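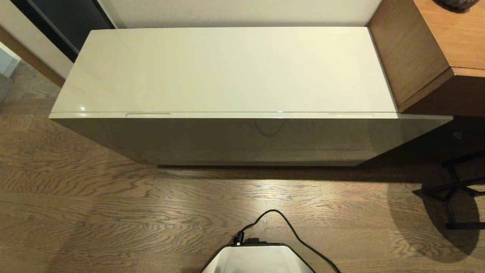 One club coach who has had the Grirnex tackle shield since preseason wrote that his forwards stopped complaining about sore forearms once the straps were moved up a notch, and asked if the same harness comes in a junior size. It does, and both sizes are listed on this page.

Grirnex Tackle Shield, Model 1004

The 1004 is a handheld contact shield for rugby league and rugby union training. It replaces the older flat shield and has a curved face, so a player coming in at an angle meets the pad squarely. Use it for front-on tackles, ruck cleanouts and leg drive drills.

The core is two layers of foam, firm at the back and softer at the front. The cover is coated fabric with a zipper along the bottom – the foam comes out for drying. Two padded arm straps and one grab handle are sewn to the back panel. The straps adjust to 3 positions.

Sizes
Senior: for players 16 and over
Junior: same shape, lighter core, shorter straps

Colors
Navy, red, black. Club colors and printed numbers on orders of 60 or more, mixed sizes allowed.

Care
Wipe down with mild soap and water after muddy sessions. Do not machine wash the cover. Store flat or standing on the long edge, out of direct sun. Shields left stacked under heavy gear will lose their curve over a season.

Spare parts
Replacement covers and straps are sold separately under the Trineo label and fit all shields made since the 1004 came in. They do not fit the old flat model. Foam cores are not sold on their own.

Ordering
Stock ships from the Zukorholm warehouse. Orders placed before noon go out the same day. Printed orders take longer, and the print shop closes for part of June, so send artwork early if you need shields for the second half of the season.

Returns are accepted on unused, unprinted shields in the original bag.

See also: Hviid tackle bags, Hviid corner post set, Trineo ball carrier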